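Plurby Guest Kitchens: Walkthrough Checklist, Skastari Building
February round, with inspector's comments

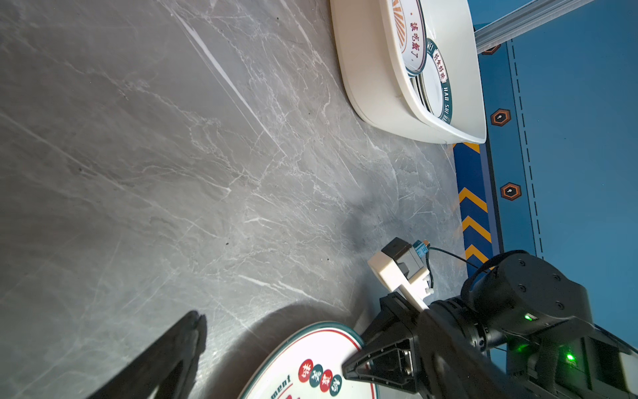 Gray marble top with white tray, two plates standing on edge.

Mark each line OK, FIX or N/A. Leave the sheet on the clipboard inside the pantry door when done. Anything marked FIX goes on the work order the same morning.

1. Entrance and floor
Door closes and latches on its own: OK
Floor mat flat, no curled corners: FIX
Comment: Left corner lifts about an inch. Taped for now. Order a replacement, same size as the one in the Zaidi unit.
Floor dry, no loose tiles: OK
Comment: Grout is getting thin by the dishwasher but nothing moves underfoot.

2. Countertops
Edges free of chips: OK
Stone sealed within the past year: FIX
Comment: Water drop test at the window end soaked in and left a dark spot. Reseal before the next long booking. Use the stone sealer, not the all-purpose spray. No vinegar or lemon cleaners on the marble.
Nothing stored within a foot of the cooktop: OK

3. Dishes and glassware
No cracked or chipped pieces in use: FIX
Comment: Pulled two bowls and one mug. Bowls had hairline cracks near the foot. Replacements are in box 588 in the basement.
Heavy items stored below shoulder height: OK
Knives in block or blade guard: OK

4. Electrical
Outlets near sink trip and reset with test button: OK
Cords off the counter edge: FIX
Comment: Kettle cord hangs over the front. Moved the kettle to the back outlet and asked for a cord clip.
No power strips behind the refrigerator: OK
Toaster crumb tray emptied: OK
Comment: It was full last round. Much better this time.

5. Gas and fire
Gusix detector light is green: OK
Extinguisher gauge in range, pin in place: OK
Fire blanket within reach of the stove: OK
Comment: Pull tabs were tucked behind the hook. Brought them forward.
Hood filter clean: FIX
Comment: Greasy on the left side. Soak 20 minutes in hot water and dish soap, dry fully, put back.

6. Water
Hot tap runs at a safe temperature: OK
No drips under sink: OK
Comment: Old stain on the cabinet floor, dry to the touch. Check again next round.

7. Storage and exits
Cleaning products on the locked shelf: OK
Path to the back door clear: FIX
Comment: Some 1000 paper napkins in cartons stacked beside the door. Move to the pantry.

Total marked FIX: see work order. Next check starts at 9 a.m. in the Zaidi unit. Bring spare batteries and a roll of tape.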